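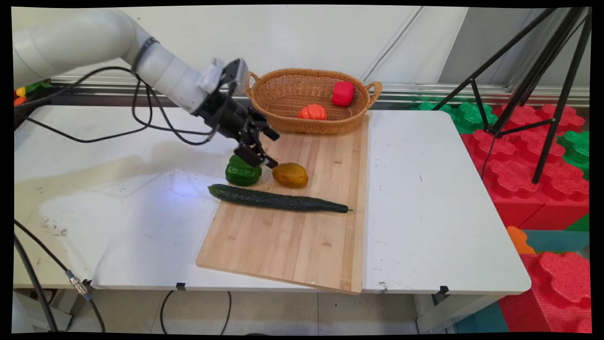
Buying a used mixer without regret: a talk with Sibel Ekinci

Sibel Ekinci has been selling second-hand processing machines for most of her working life. Her company, Conaren, buys from factories that close a line or move to another city, and sells to smaller producers who can't pay for new. I visited her in Clandale in July, when the warehouse doors were open on both sides to let the air go through.

She started in the office, answering the telephone. "I did not know what a ribbon blender was," she told me. "A man called and wanted one of 200 liters, and I wrote down 'ribbon' and thought he was making gift paper." Her first boss, Mr. Kovačević, took her to the floor the same afternoon and let her put her hand on the shaft of every machine that was standing there. She still does this with new employees.

On the day I came, there were 178 machines on the stock list. Most of them were mixers and blenders, with a few filling machines and one long conveyor that, she admitted, has been waiting for a buyer for too long. I asked which ones leave first.

"Small ones, always. The paddle mixers are gone before we finish cleaning them. Everybody is afraid of a big machine, because a big machine needs a big door." She means this literally. Twice she has delivered a blender to a customer who had measured the room but had forgotten the corridor. Now the sales form has a line for the narrowest door on the way, and she doesn't sign without it.

When I asked what a buyer should look at first, I expected her to say the motor. She shook her head. "A motor you can replace in a morning. Look at the seals on the shaft, and look inside the vessel with a strong lamp. If there are scratches in the direction of turning, the blade has touched the wall. Then you ask why." A bent shaft, a worn bearing or a hard object that fell in can all leave the same kind of mark, and the repair price is very different for each.

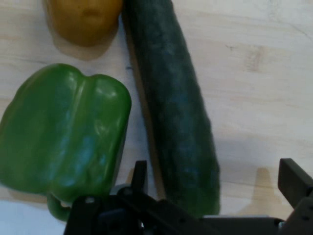
She is also careful about paint. A fresh coat on the frame doesn't worry her, but fresh paint over the bolts does, as it tells her that the person who painted didn't open the machine before. "I prefer an ugly one with its papers," she said. The papers are the manual, the electrical drawing and, if possible, the maintenance book. Without the drawing, an electrician can lose days finding out which wire belongs to which switch.

We talked for a while about prices. She doesn't like to give a rule, and she became a little impatient when I asked a second time. The age on the plate says less than people believe, in her opinion. A mixer that worked one shift with dry powder can be in better health than a younger one that worked day and night with something salty. She asks every seller what the product was, and if the answer is not clear, she lowers her offer.

For food producers she has another advice: ask for a running test with the cover closed, and stay for the whole test. Some noises come only when the gearbox is warm. At her second warehouse, in Plaken, there is a corner with the right power supply for this, and customers may bring their own material if they also take it home again.

Does she ever refuse to sell? "Yes, and it is not pleasant." Last winter a young couple wanted a machine three times too large for their recipe, as they hoped to grow. A ribbon blender that is filled too low only pushes the powder around, she explained, and doesn't mix it. She sent them away with the name of a dealer who had the smaller size. They came back in spring to buy a sieve.

Before I left, a truck arrived with two tanks from a closed dairy, and Ms. Ekinci went out with her lamp already in her hand. The driver wanted a signature. She told him to wait until she had looked inside — and he went to find some coffee.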